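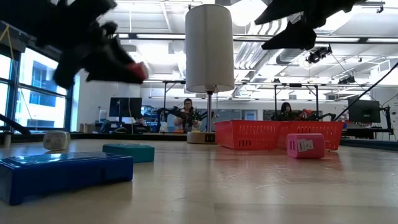
ブログ > ロボット > 使ってみた

Ladettiの双腕キットとしばらく付き合ってみた感想

2024年4月23日　ディマ・アタラ

1月に届いてから毎日のように触っているのに、まだブログに書いていませんでした。Ladettiの双腕キットです。アーム2本に指つきのグリッパ、架台の金具、それに操作用のソフト「Elta」がひと揃いになっています。ソフトだけ別の会社から、というよくある組み合わせにしなくてよかったのが、選んだ一番の決め手でした。

先に言ってしまうと、かなり気に入っています。文句もあるので、それも後ろのほうに書きます。

■ 組み立て

説明書は紙が薄く、図が小さいです。老眼気味の人は最初からPDFを大きく開いておいたほうがいい。ただ、ねじの種類が少ないのはとても助かりました。前に使っていたSegersの単腕機は似たような長さのねじが何種類も入っていて、毎回どれかを間違えて締めては外していたんですよ（あれは本当につらかった）。Ladettiは袋ごとに工程の番号が振ってあって、袋を順に空けていけば形になります。

一つだけ注意。肩側のケーブルは、架台に固定する前に通しておくこと！　説明書では固定の次のページに書いてあるのです。私は素直に順番どおり進めて、そのあと金具を全部ゆるめました。同僚のラエド・ジャベルも別の日にまったく同じところで引っかかっていたので、私だけの問題ではないと思います。

■ グリッパの指

ここがいちばん語りたいところです。黒い指が思ったより大きく開きます。開ききったときの姿は少し不気味なくらいで、初めて見た人はだいたい一歩下がります。でも閉じ方がいいんです。角の丸い小さなキューブをつまむとき、指先が面に当たってから力が乗るまでに、ほんの少し間がある。この間のおかげで、位置が多少ずれていても物のほうが指の中に収まってくれます。Segersの平行グリッパだと、同じずれ方をしたら横に弾いて終わりでした。

逆に苦手なのは平たい箱です。机にぺたっと置かれた薄い箱は、指の下側が先に天板に当たってしまって、すくうような動きを自分で作り込まないといけません。うちでは青い箱と緑がかった小さめの箱を練習台にしていますが、青いほうはいまだに成功したりしなかったり。手首を寝かせる角度を10度変えただけで結果ががらっと変わるので、夢中になって気づくと昼休みが終わっています。

■ 机の真ん中にスタンドライトを置く遊び

これは完全に自分たちで始めた課題です。木の机の中ほどに、背の高い白いシェードのライトを立てます。左の腕は左の物を、右の腕は右の赤いかごやピンクの箱を担当して、真ん中のライトには絶対に触らない、という決まり。単純そうでしょう？　ところが双腕の場合、片方が物を追って少し内側に寄っただけで、もう片方の通り道が急に狭くなるんです。シェードが高いので上を越えるのも大回りになるし。

Eltaには「避ける領域」を円柱で置ける機能があって、ライトにぴったりでした。半径と高さを入れれば、あとは左右の腕がそこを避けた経路を探してくれます。最初は半径を欲張って小さくしすぎて、シェードの横をかすめるたびに全員が息を止めていました。いまは余裕をもたせてあります。動きは少し遠回りになったけれど、心臓にはこちらのほうがいい。

かごは、側面に縦のすき間が並んだタイプを使っています。縁が張り出しているので、そこに指を掛けて引き寄せる動きが試せて楽しい。並べて置くと縁どうしが近くなって、片方だけ引いたつもりが隣までついてくることがあり、これはまだ解決していません。うまいやり方を知っている人、コメントで教えてください。

■ Eltaの使い心地

記録した動作を一覧で見返せる画面がとてもよくできています。いま手元には265件の記録があって、そのうち左右の腕を両方使ったものが154件。名前を付けるのをさぼっていたせいで「テスト」「テスト新」「テスト新しいほう」が並んでいるのですが、小さな再生画面が一覧に出るので、なんとか見分けられます。助けられています。

再生速度をつまみで変えられるのも好きです。ゆっくり流すと、自分の操作の癖が丸見えになるんですね。私は物を離す直前に必ず手首をひねるらしく、ラエドに指摘されるまで気づきませんでした。彼のほうは、近づくときは速いのに掴むところで急に慎重になります。同じ机で同じことをしていても、記録を重ねるとまるで違う線になる。こういうのをずっと眺めていられます。

■ 気になったところ

・起動時の原点合わせが長い。途中で止めると最初からやり直しです。お茶を淹れに行く口実にはなります。

・指の表面にほこりがつきやすい。黒いので余計に目立ちます。うちでは作業の前に固く絞った布で拭くようにしました。

・Eltaの日本語表示がところどころ怪しい。「掴む」と出るべきボタンが「保持の開始を行う」になっています。意味はわかるけれど、押すたびに背筋が伸びる。

・サポートの返事は丁寧ですが、時差のせいか一往復に一日かかります。質問はまとめて送ったほうがいいです。

■ どんな人に向いているか

両腕で何かをさせたいけれど、架台の設計から始める時間はない、という人にはすごく合うと思います。机と、腕を吊れるだけのしっかりした骨組みがあれば始められます。片腕で足りる用途なら、Segersの単腕機のほうが場所を取らないし、うちでもまだ現役です。

あと、周りに人がいる部屋で使うなら、停止ボタンの置き場所は最初に相談しておくのがおすすめ。私は右利きなので当然のように右に置いたら、左側に立つラエドから手が届かず、延長ケーブルを買い足しました。

次はNindhamから出ている柔らかい指先カバーを取り寄せて、平たい箱にもう一度挑みます。届いたら青い箱の結果だけでも先に書きますね。

シェア 10　コメント 2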